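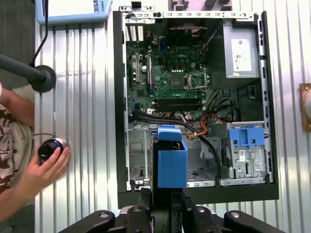
Do you really need a new computer?

Last updated on a Sunday in April

My sister-in-law got a pop-up telling her that her desktop was "no longer secure" and should be replaced. She had 688 dollars' worth of replacement in her shopping cart before she called me. I asked what the old one did badly. She thought about it and said it was slow to start in the morning.

I've heard this so often that I no longer believe anyone selling the fix. Sometimes a machine really is finished. The software maker stops sending updates, the bank's website refuses to load, and you're stuck. Fine. But "slow in the morning" is usually a pile of programs that all want to start at once, and turning most of them off took us 15 minutes.
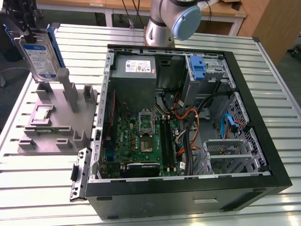

The trade-in offers bother me more. Parholm, the store near us, promises up to 300 dollars for your old desktop. Read the small type and that's store credit, for a machine in a condition I don't think exists outside a sealed box. Zulema Daza, who writes the Farneo newsletter, took hers in and was offered enough for lunch. She brought it home again. I would have too.

Then there's the green argument, that a new computer uses less power and so you're doing the planet a favor. Maybe. I'd like to see that sum done with the making and shipping of the new one included, and the ads never seem to get that far. Prodmont's brochure says "responsibly recycled" on every page without once saying where, or by whom. I wrote and asked. The reply thanked me for my interest. 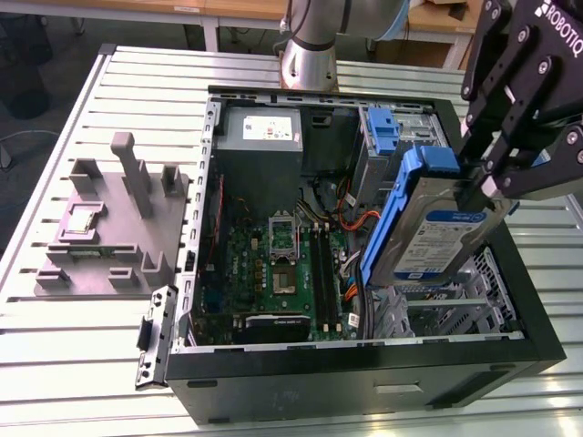
I'm not against buying things. If you edit video for a living, buy the fast one and enjoy it. Most people I know write email, pay bills and look at pictures of their grandchildren, and they were doing all of that perfectly well last year — on the computer they're now told is junk.

My sister-in-law emptied the cart. The pop-up still comes back every week or so, and she closes it.

Related posts
The extended warranty, again
Akbari printers and the price of ink
My inbox has 4000 unread messages and I'm fine
Who is the smart thermostat working for?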